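Talks > Facilities > Toy Library Acoustics > Speaker notes

Print this page | E-mail this page

Slide 1. Reverberation in small play and lending rooms. State scope: rooms with hard floors, one entrance, no stage. Speech clarity for children under five is the design target.

Slide 2. Hard tile reflects nearly all sound at 1000 Hz. Cloth on tables helps a little at 2000 Hz and does very little lower down. Do not oversell it. 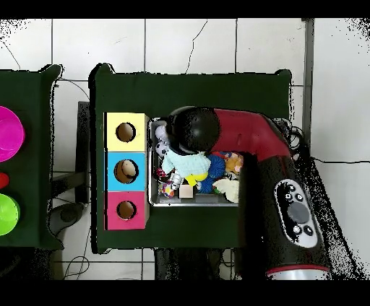 Slide 3. Absorber placement. Ceiling first, then the upper wall opposite the entrance. Prultarlow fitted 14 panels over two days in August. Spacing drawing is in the handout. Pause for questions on fixings.

Slide 4. Measurement. Balloon burst, two source positions, furniture left in place. Repeat with the ventilation off. Low bands were noisy and are left out of the chart.

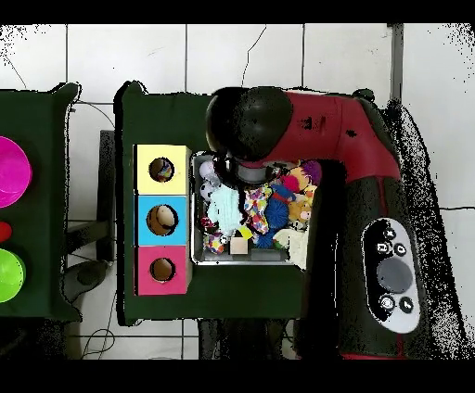 Slide 5. Panel choice. Isto is thicker and works lower; Hermans is easier to wipe clean. Read out the cleaning note in full, as parents ask. Skip the cost table if short of time.

Slide 6. Remaining problem: flutter between the two long walls. One angled panel is usually enough. Play the before and after clips at the same volume.

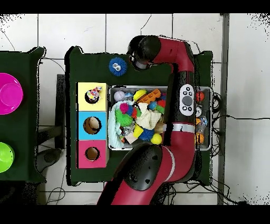
Notes by Yasaman Ranjbar
Measurements: Jamshid Hosseinzadeh

Slide 7. Maintenance. Check edge clips yearly. Do not paint the panel faces. Take questions, then hand over to the Rido session.

Print this page | E-mail this page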